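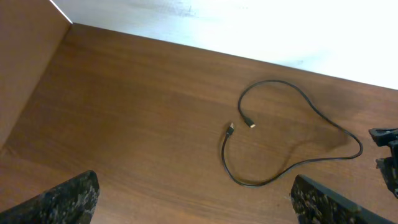 Barkar wrote after the last session to ask why a loose cable should be coiled at all when it will be pulled straight again the next morning. The answer takes up most of these notes.

Unit 7: Putting Cables Away

Thursday, October 1, 2020
By Roswitha Schmieder

A thin cable left lying on a table keeps whatever bends it has. Tight corners are the ones to look for. Run the cable through your fingers from one end to the other and ease each corner out before you start to coil.

Coiling. Hold one end in your weaker hand. Make the first loop the size of a saucer and lay the others on top of it. If a loop wants to flip over, roll the cable a half turn between finger and thumb. Do not wrap it around your hand or elbow.

Tying. Use 2 soft ties on opposite sides of the coil. Wire ties cut into the jacket. Leave both ends free so they can be found.

Storing. Coils go flat in the drawer, no heavy items on top. Label the tie, not the cable.

For next time: bring one cable from home and read page 12.

Comments

Itum: Are rubber bands all right for the ties?

R. Schmieder: For a week or so. They get sticky after that.

Ackermann: Page 12 is missing from my copy.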